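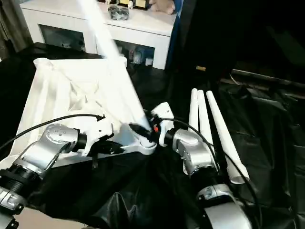
*Two arms over a table covered in black sheeting, with white fabric between the grippers.*

The neonatal research building at Vovbridge opens its doors once a year, in March, and this time we got a place on the afternoon tour. Our group met in the lobby at 1:30 and was split in two. Mieke Vandenberghe, a respiratory physiologist, took our half upstairs.

The first stop was the lung lab. Her team studies how to give surfactant to babies born before 28 weeks without putting a breathing tube down. They use a thin catheter, and most of the work goes into getting the dose to spread evenly. We watched a bench test on a clear plastic model of the airways. The fluid was dyed blue and took a while to reach the lower branches.

Next door is the Buzatu room, named after a donor, where incubators are tested for noise and humidity. A preterm baby loses water through the skin very fast in the first week, so humidity matters more than most visitors expected. The chamber we saw was set to 80 percent. The door ports are the weak point — every time one opens, the reading drops and the heater has to catch up.

The milk bank was the busiest stop. It supplies 6 hospitals, the farthest one in Tradonby, and had 726 registered donors when we visited. Milk is pooled, pasteurized and frozen in 100 ml bottles. Staff were labeling a batch and did not stop for us, though one of them answered questions over her shoulder.

Someone asked when the catheter work would reach the wards. Vandenberghe said the trial protocol was still with the ethics board and she would not give a date.

The tour ended in the cafeteria with coffee and a short talk on follow-up clinics. Parking is behind the Sturov wing and fills up early, so take the bus if you can.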